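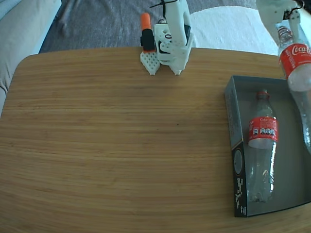

Beverley, all,

Quick one, typing between calls. Replies inline.

On 2026-08-14, Beverley Goodall wrote:

> Crabtree now quoting 22 weeks on the power controllers, up from 7 in May. They want a firm PO for the full year before they'll hold the price. Do we sign or do we bring in Mandero as second source? Need a view from everyone on the list before I go back to them.

Second source. Don't sign for the full year. 22 weeks is bad but a full year's committment with no cancel clause is worse, and the Tarley line can't use the older revision if we get stuck with it.

> Mandero's part is pin compatible according to their rep.

Pin compatible, yes. Firmware is a different story. Startup timing isn't the same and our boot code assumes the Crabtree part. Nullness had this exact swap last year and ended up respinning a board. Not saying we will. Want samples on a bench first, 52 pieces would do it, one tray.

> Price difference?

Mandero higher per unit at low volume, evens out somewhere past 270 reels if their sheet is right. Haven't checked freight. Somebody should check freight.
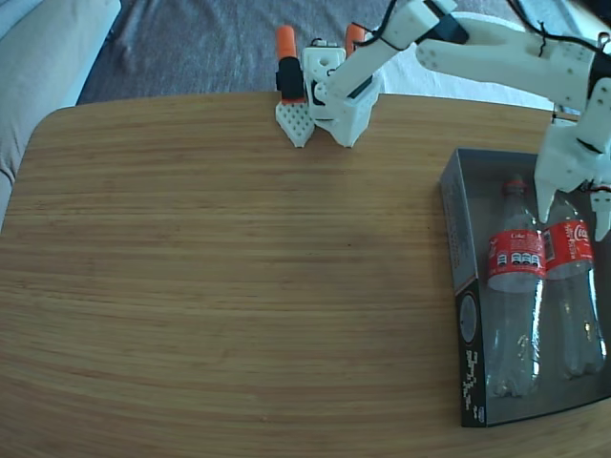 Packaging is the other thing. Mandero ships from two sites and the date codes get mixed in one carton, so incoming inspection will have to split them by hand. Needs a clear surface, not the shelf by the dock. A light wood tabletop with that much bare space on it would do, plus an anti-static mat, and keep the trays away from the edge please. Whoever does it logs the codes per reel, not per carton. We got burned on that with the capacitors.

> Who talks to Crabtree?

I can. Would rather Jordan was on the call too, he has the old contract terms and I only have the summary. Ask is simple: half-year PO, price held, partial shipments starting as soon as they have anything. If they say no we're no worse off then now.

Also the forecast on the shared drive is stale, please don't send it to either supplier until I fix the Q4 tab. Will do tonight or tomorrow.

Jordan Lightfoot, can you do Monday morning?

Gotta run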